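Robot Software, Unit 6: Why the planner says yes and the drawer says no

These notes go with the Tuesday session. Read them before the lab, and bring your logs from Unit 5.

Last unit we took the planner at its word. You gave it a goal, it gave you a path, and the path was free of collisions. That claim is weaker than it sounds. The planner checked a model of the cell. Whether the model matches the cell is a separate question, and most of the software you will be offered doesn't ask it.

Our working case is the parts-sorting cell in the Kernthorpe exercises: two arms, one table, a drawer cabinet, and a handful of electrical parts. The task list has lines like "open drawer" and "pick switch." Each of those lines hides at least three programs (perception, planning, control), and each program trusts the one before it more than it should.
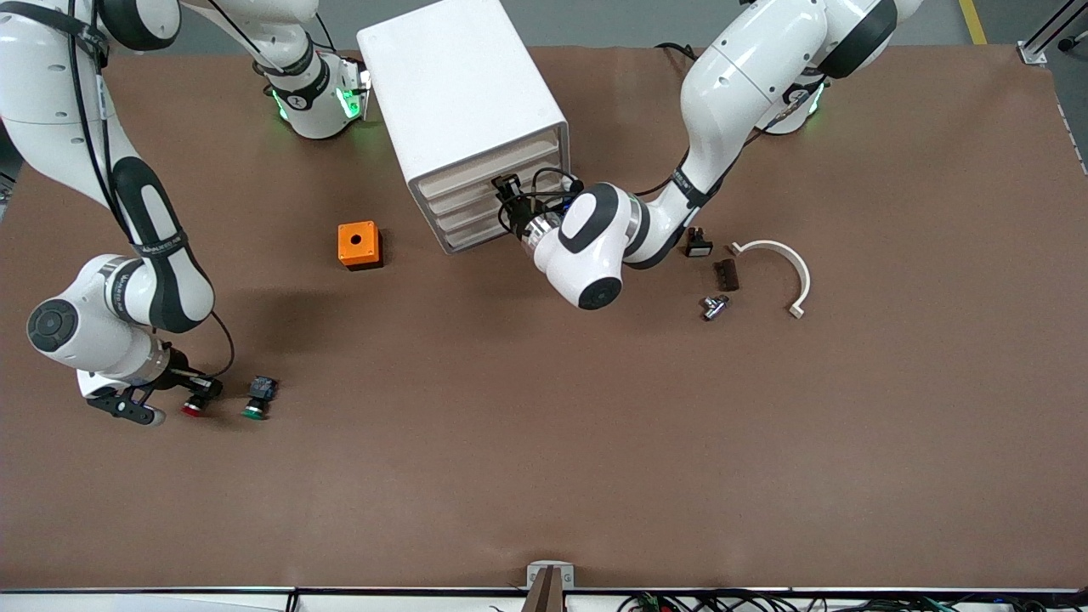
Figure 6.1. Kernthorpe cell, both arms over the table. Left arm at the drawers, right gripper beside the red and green pushbuttons.

6.1 Perception

Start with the two pushbutton switches. A color threshold will find a red cap and a green cap, and people stop there because the demo looks good. A color blob gives you a position in the image. It does not give you the axis of the switch body, and the grasp depends on that axis. Now look at the green lights on the arm bases and ask what your threshold does with them. Mask out the robot first, then run the detector.

The cabinet is worse. It is white, the arms are white, and the drawer fronts are light beige strips stacked one above another. When the left gripper is at the drawers, it covers some of the pixels you would need to tell which strip you are on. The Ernavov detector reports a confidence score here anyway. Treat that score as a number the network likes to print. We ran it on 1,867 stored images and the high scores were no better sorted than the middling ones.

6.2 Planning

Check what your collision model leaves out. The usual one has links, table and cabinet. It has no cables, and cables run along both arms. A wrist rotation that is legal in joint space can still pull a cable tight. You can pad the wrist links or limit the rotation. Both cost you reachable poses, and I have not seen a third option that survived a week of use.

Two arms also means two plans. Lecomte plans them one after the other and treats the first as a moving obstacle for the second. That is fine until the first arm runs late. If your controller slows down near contact, and it should, the timing the second plan relied on is gone. Either plan jointly or add a wait condition. Do not fix it with a sleep.

6.3 Control

Opening a drawer is a contact task. Position control alone will work if your estimate of the slide direction is very good. It won't be. Allow compliance across the slide direction and stay stiff along it. Log the commanded and the measured force; a plot of only one is useless to me when I grade.

Clorkel runs this loop at 500 Hz according to its settings file. Measure the rate yourselves. Report the worst 12 intervals along with the mean.

For the lab

Run "open drawer" 14 times without touching the parameters between runs. Write down your definition of success before the first run and keep it. A drawer that moved a little is a failure unless you said otherwise in advance. Hand in the raw logs, including aborted runs, and one page on which of the three layers you now trust least.

Unit 7 covers recovery. Skim the section on state machines beforehand, and ignore the chapter's claim that they scale.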